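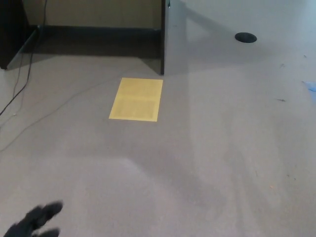 Figure 6.1 Paper on a tabletop, with the robot's gripper at lower left.

Chapter 6
Going to See a Robot: Visits, Demos and Open Days

In this chapter
6.1 Before you go
6.2 Reading the workspace
6.3 What a demonstration shows and what it leaves out
6.4 Asking good questions on the floor
6.5 Writing up your visit

Words to watch for: workspace, reach, cycle, reset, fixture, operator, teleoperation, autonomy, success rate

The first open day I ever took students to was at Tromach, and I spent most of the drive telling them about the big arms they were going to see. I'd been promised big arms! There was a palletizing cell, a welding booth with the orange curtain, the works. We saw all of it, and it was as loud and as quick as I'd hoped, and on the bus home what everybody wanted to talk about was a robot at a table with a piece of paper.

So I'm going to start with paper too. Look at Figure 6.1 for a minute before you read on. Yellow sheet, gray surface, two black fingers coming in from the corner, a good stretch of tabletop between them. If you've worked through Chapter 5 you already know a fair bit about arms and joints, and you might feel that a sheet of paper is a step down. I felt that way at Tromach, for as long as it took me to try planning the job on the back of my visitor badge.

Try it yourself. Suppose the job is to pick up a sheet that is lying flat. Where do you put your fingers? You and I slide the page toward the edge of the table with a fingertip, or we bend up a corner with a nail, and we do it while talking about something else. A gripper with two rounded fingers has no fingernail. It can press and drag. It can pinch, if there is something standing up to pinch. It can push the sheet against something solid and hope it buckles in a useful way. Each of those is a different plan with its own ways of going wrong, and you haven't even started on how the robot finds the edge of the paper to begin with.

Our host that afternoon was Védís Ragnarsson, and she had a trick with visitors that I have been stealing ever since. She let the group watch one attempt and then turned everyone around to face the wall. "Tell me what was on the table," she said. My students could tell her about the robot in great detail. The table, not so much. One of them remembered a sheet. Somebody thought there might have been a cable. Then she turned us back around and we had a proper look at the things we'd skipped.

That's the habit I want you to pick up in this chapter, and Section 6.2 is built on it. When you visit a robot, the robot is going to grab your attention whether you like it or not. It moves, and people look at moving things. Give it its minute. Then look at everything else.

Go back to the figure and do that. A thin, light gray cable wanders over the left side of the tabletop, nearly the same color as the surface. I missed it the first time, and I've taught this material for years. There's a tall gray panel rising just behind the top of the sheet, a black cable hanging near the dark panel at upper left, and a round black cable grommet set into the top on the other side. The light is patchy. Now think like an engineer about each of those. A pale cable on a pale surface is easy for a person to overlook, so would a camera find it any easier? How close could an arm get to that panel before you started to worry? Does a shadow have an edge that looks a bit like the edge of something else? You don't need the answers yet – I just want you in the habit of having the questions.

Why visit at all?

Fair question, and Ramil Salazar, who teaches the lab sections of this course, has asked me it more than once (usually when he's filling in the travel forms). You can watch robot videos all day for free. Video is wonderful for some things, and we'll use plenty of it in Chapter 8. But a video has been chosen. Somebody picked the good run and trimmed the boring parts, and the boring parts are where I've learned the most. On a visit you get to see the waiting. You see how the sheet gets put back between attempts, and who does it, and how long that takes. In this book we call that the reset, and I'd like you to time at least one on every visit you make.

Here's a bit of arithmetic to carry with you. Say a robot takes 20 seconds to do a job and a person takes another 60 seconds to set everything up again. The demo sign will say 20 seconds. The real cycle is four times that. If you wanted 200 attempts, the sign would have you finished in a little over an hour, and your actual afternoon would run to almost four and a half. Cúc Vi, a student in my spring class, worked this out in her notebook at the Breven open day and asked the demonstrator about it, very politely. He laughed, pulled up a stool and gave her the best twenty-minute conversation anyone had on that trip.

Who's driving?

The other thing to settle early on any visit is whether the robot is choosing its own motions or whether a person is steering it from somewhere. Both are real work, and both are worth watching. Teleoperation, where an operator moves the arm directly, is hard to do well and it's a great way to learn what a gripper can and can't manage. Autonomy is when the machine decides for itself, at least for some part of the job. Trouble starts when a visitor sees one and goes home describing the other. You usually can't tell by looking at the arm, and you certainly can't tell from a still photograph. So ask! I've never had a demonstrator mind. The same goes for the gray area in between, where the robot handles the easy stretch and a person takes over for the fiddly bit. Section 6.3 has a short checklist for sorting these out.

Honeylyn Manalastas wrote the first version of that checklist after a December visit to Cruzado, where she and I came out with completely different stories about the same demo. I was sure the arm had been running on its own. She'd noticed a man behind the partition with a controller in his lap. We went back in and asked, and she was right, and I bought the coffee.

Warm-up activity: the paper table

You'll need a sheet of colored paper, a table, two wooden spoons and a partner. Do this before you read Section 6.1.

Lay the paper flat, well away from the table's edge. Hold one spoon in each fist, bowl end down. Those are your gripper fingers. Try to lift the sheet clear of the table without touching it with your hands. Your partner writes down each plan you try and what went wrong with it, in plain words ("slid away," "folded in half," "spoon slipped"). Keep going for ten minutes, then trade places.

When you've both had a turn, do it again with one eye closed. Then lay a phone charger cord loosely across the table near the paper and see what changes in the way you move. Keep your notes. We'll come back to them in Section 6.4, where you'll turn them into things to ask on your own visit, and they make a good opening paragraph for the report in Section 6.5.

Bring the notebook and a pencil to the next class, along with shoes that cover your toes. Section 6.1 starts with the shoes.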